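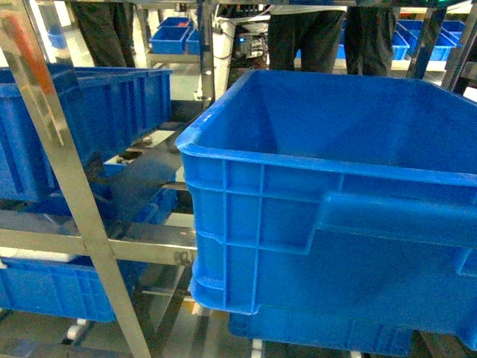

How do I book storage with Warnell Self Storage?
Rooms may be reserved online or at the Minhas Road office, which is open until 6 in the evening. A deposit is payable on booking and is returned within 19 working days of the end of the agreement. Customers with smaller loads may hire crates by the month - the blue plastic type, with ribbed sides and a grip set in below the rim.

What identification is required?
Please bring 2 documents: one showing your photograph and one showing your current address.

May I share my room with another person?
Yes. The second person must be named on the agreement and must sign it in person.

What may not be stored?
Food, plants, animals, fuel, gas bottles and paint thinners are not accepted at any site.

Are my goods insured?
Cover is compulsory. You may use your own insurer or take our policy, for which a form is supplied.

How do I end my agreement?
Written notice of 14 days is required. Notices for the Ikberg site should be addressed to the site manager, Asif Jatoi.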